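About Dadetti

Home / Company / About

Dadetti supplies, washes and replaces tableware for shared break rooms and small dining rooms. The company is based in Zandham. Its customers are offices, training centers, workshops and clinics that have a table and a sink but no kitchen staff. We handle plates, bowls, cups, serving trays and table decorations under a single contract, and we keep the records that go with them.

This page covers what the company does, how the stock is specified, and how a room is set up and maintained. Prices are on the Rates page. Delivery areas are on the Routes page.

Scope of service

A Dadetti contract covers a fixed set of items, called the room set. The room set is agreed on before the first delivery and is written on a room sheet. The sheet lists each item type, the number held in the room, the number held in reserve at our depot, and the place where each type is stored. Changes to the room set are made by issuing a new sheet. Drivers and washers do not change quantities on their own.

There are two service levels. Under the exchange service, used tableware is collected in crates and clean tableware is left in its place. Under the on-site service, a Dadetti attendant washes, dries and puts away the tableware in the customer's own room. The same room sheet is used for both. Customers can move from one level to the other at the start of any month.

Food is outside the contract. We supply fruit trays and serving plates, but the fruit and the meals come from the customer or from a caterer the customer has chosen. We can leave a delivery window open for a caterer if both parties are using the same loading door.

Company history

The company was started by Mathis Caron, who had managed the dish room of a large staff restaurant and wanted to apply the same methods to rooms with fewer people. The first contract was for one lunchroom above a print shop in Zandham. All the washing was done in a rented unit with a single-tank machine, and the plates were a mix of three discontinued patterns bought at auction.

Mixed patterns caused most of the early trouble. Plates with different rim angles do not stack evenly, and a stack that leans will chip at the bottom. The auction stock was withdrawn and replaced with one round plate in white. That decision still governs purchasing today. Each item type has one approved model, and a second model is brought in only when the first can no longer be bought.

The depot moved to the Bautista building in February, after the lease on the rented unit ended. The new space has a separate entrance for used crates, so used and clean stock no longer cross on the same floor. Current stock stands at 4,000 plates, including reserve. Bowls and cups are counted separately.

Tableware

Plates are round, white and undecorated. White was chosen for inspection reasons: stains, hairline cracks and leftover film show up faster on a white surface than on a patterned one. Plates are checked twice, once on leaving the washer and once when they are loaded into the crate. A plate is withdrawn if it has a chip on the rim, a crack of any length, or a gray knife mark that does not come off with cleaning paste.

Withdrawn plates are recorded by cause. The record is reviewed at the end of each quarter. When chips go up at one address, the usual cause is the storage shelf. Shelves with less than a hand's width of clearance above the stack lead people to slide plates in at an angle, and the rim hits the shelf above. The fix is to lower the stack height on the room sheet. In some rooms we ask the customer to move the shelf.

Plates are handled by the rim. In a drying rack they stand on edge with one empty slot between them. In storage they lie flat, in stacks of the height given on the sheet. They are never stored on edge in a cupboard, because they roll when the door is opened.

Trays

The tray range is called Gato. It consists of rectangular plastic trays with raised edges and rounded corners. The raised edge keeps loose items such as apples and bread rolls from leaving the tray when it is carried. The rounded corner has a cleaning purpose: a square corner holds residue that a brush will not reach.

Trays go through a shorter wash cycle than plates and are dried standing. A tray that is stacked wet will mark the one below it. Warped trays are found by placing them on a flat surface and pressing each corner in turn. If the tray rocks, it is withdrawn. 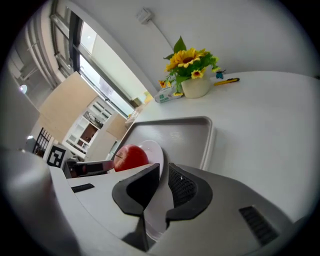
The tray is also the unit we use to divide a table. A bare table collects objects. Mail, tools, chargers and packaging end up next to the food, and the attendant has to decide every day what belongs there. With a tray in a set place, food goes on the tray and the rest of the surface can be cleared and wiped in one pass. The tray position is written on the room sheet with reference to a fixed point, normally a wall or a table corner.

Whole fruit is placed directly on the tray. Cut fruit goes on a plate, and the plate goes on the tray. Fruit is set down in a single layer so that soft or damaged pieces can be found without turning the whole lot over.

Table surfaces

We recommend white or light-colored tables for rooms under contract, for the same reason that the plates are white. Dark tables are accepted, but they are wiped with a different cloth and inspected under a hand lamp.

Clearing a table follows a fixed order:

Food waste is removed.
Used tableware is taken to the sink or the used crate.
Trays are lifted and wiped underneath.
Items left by staff are moved to the lost items box, except for those listed on the sheet as permanent.
The surface is wiped from the back edge toward the front.
Trays and permanent items are put back.

Permanent items are the things a customer wants to keep on the table at all times. Common entries are tissues, napkins, a water jug and a vase. Cutting tools are a separate entry. Utility knives get used for opening deliveries in almost every break room, and many customers keep one within reach. We ask that the blade be retracted and that the knife be given a place on the sheet. If it has no place on the sheet, the attendant puts it in the lost items box with the blade in.

Table decoration

Decoration was added to the service after several customers asked for it, and it is optional. We supply artificial arrangements only. Fresh flowers drop pollen and petals near food, and the water has to be changed on days when no attendant is scheduled.

An arrangement is placed near the back edge of the table, against a wall where there is one. In that position it stays out of the path of people reaching for plates. The vase must be heavy enough to stay upright when the table is bumped. Light vases are weighted with gravel at the depot before delivery. Leaves and petals are dusted with a soft brush on each service visit and rinsed in lukewarm water when brushing is no longer enough. Faded stems are changed one at a time, so the arrangement remains in use.

Sunflowers are the most requested type. They hold their shape well, and the large heads are easy to dust. Small attachments such as butterflies and ladybugs are fixed with wire. Glued attachments come off during rinsing and are no longer ordered.

Power and cables

Some tables stand under a wall outlet or junction box, with a cable running down to the surface. Attendants do not unplug, move or wipe electrical fittings. Trays are positioned so that a cable does not have to be lifted to get at them. Where this cannot be done, the customer is asked to clip the cable to the wall before service starts. The condition is noted on the sheet and checked again at the next review.

Room setup

A new room is set up over 5 working days. The first visit is for measuring. We record the table length, the shelf clearance, the sink size, the distance from the loading door to the table, and the number of people who use the room at one sitting. A draft room sheet is sent to the customer for comments. Tableware is then delivered, put away and labeled at the shelf edge.

The first sheet is treated as provisional and is reviewed after 4 weeks. The most frequent correction is to the cup count, which customers tend to underestimate. Plate counts are usually right the first time.

Staff

Dadetti employs washers, drivers, attendants and a small office team. New attendants spend their first weeks in the depot dish room before being assigned to a route. Training covers rim handling, crate loading, chemical dosing and the clearing order given above. Each attendant serves the same rooms throughout the contract where scheduling allows.

Mathis Caron remains managing director and approves all changes to the item list. Requests for items outside the list can be sent to the office with a drawing or a sample. Samples are run through the washer repeatedly before a decision is made, and they are not returned if they fail.

Contact

Dadetti
Bautista Building, Depot Entrance
Zandham

Deliveries of used crates go to the side entrance. Visitors should report to the office on the upper floor.

Page last revised 2026-05-06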